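Wir verwenden Cookies, um Ihnen die bestmögliche Nutzung unserer Website zu ermöglichen. Einstellungen | Alle akzeptieren

3.2 Bürsten als Teil der Schuhpflege

Besonders ergiebig war für uns das Bürsten, ein Handgriff, den die Pflegeliteratur gern in einem Halbsatz abhandelt. In den 302 Protokollen aus Treltitz zeigt er eine erstaunliche Vielfalt! Manche Teilnehmende beginnen an der Spitze, andere an der Ferse, und wieder andere drehen den Schuh so lange in der Hand, bis das Licht richtig fällt (Moschos und Andreadis sprechen schön vom »suchenden Griff«). Abb. 3 zeigt das Bürsten in freier Haltung: Der Schuh wird über dem Tisch geführt, die Öffnung nach oben und leicht zum Körper geneigt.
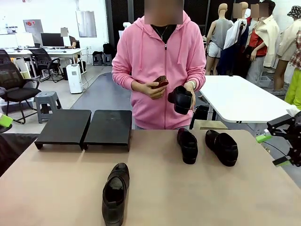
Abb. 3: Bürsten eines schwarzen Lederschuhs mit kleiner Holzbürste; auf dem Tisch weitere schwarze Schuhe und zwei flache Schuhständer.

Sehr aufschlussreich ist auch die Ordnung auf der Arbeitsfläche. Die beiden Ständer stehen dicht nebeneinander, die übrigen Schuhe liegen oder stehen in Reichweite. Rallis hat für solche Anordnungen sechs Grundmuster vorgeschlagen, und wir waren begeistert, wie gut sie sich auf unser Material übertragen lassen. Welche davon mit der Griffhaltung zusammenhängen, behandelt Abschnitt 3.3.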